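3.2 Surface Materials in Shared Reading Areas

Reading time: 13 min

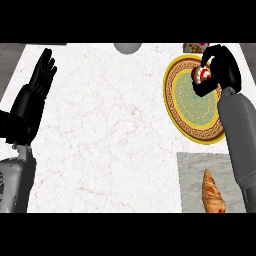
Figure 2. Computer rendering of a white marble tabletop with gray and light brown veining.

The choice of table surface in a public reading room is often treated as a matter of taste or budget. In the branch libraries covered by this study, it was also one of the most common sources of complaint after a renovation. Visitors at the Idelgate branch raised glare, noise and cold surfaces more often than seating or opening hours. This section reports how stone and stone-patterned tabletops were judged against the wood surfaces they replaced.

Comment cards were collected at two branches, Idelgate and Lodano, over a period that began in June. A total of 2234 cards were returned. Cards that dealt only with loans, fines or staff were set aside, and the remainder were sorted by the part of the room they described. Where a card named more than one problem, each problem was entered separately. The sorting rules follow those set out by Kos in the earlier survey of the Filtimgate reading room, with minor changes to the wording of the categories.

Glare was the leading concern. Pale, polished tops reflect light from overhead fixtures directly toward a seated reader, and the effect is strongest when the page itself is glossy. Readers of newspapers reported less trouble than readers of magazines and art books. At Lodano, where lamps hang low above the tables, several visitors wrote that they had moved to the older desks along the wall in order to read comfortably. Complaints of this type were rare in the morning and rose after 4 p.m., when the lamps were switched on.

Pattern was a smaller but steady theme. Veined surfaces were generally liked when respondents were asked about the appearance of the room as a whole. The same surfaces were rated lower by people who used them for close work, such as copying maps or sorting loose notes. A strong vein running beneath thin paper can be mistaken for a mark on the sheet. Faint veining did not draw this comment at either branch.

Noise was harder to assess. Hard tops carry the sound of pens, cups and keys, yet both branches also changed their flooring during the same renovation. The cards do not allow the two effects to be separated. Felt desk pads were tried at Lodano on around 50 seats, and complaints about noise from that part of the room fell during the trial. The pads also reduced glare, although staff reported that they stained easily and had to be replaced often.

The Rácz guidelines for public interiors recommend a matte finish for any surface used for reading for more than an hour at a time. Our results support that advice for pale stone in particular. They do not show that stone should be avoided in entrance halls, at service counters or on display tables, where visitors seldom sit and where ease of cleaning carries greater weight. Costs for each type of surface are compared in Section 3.3.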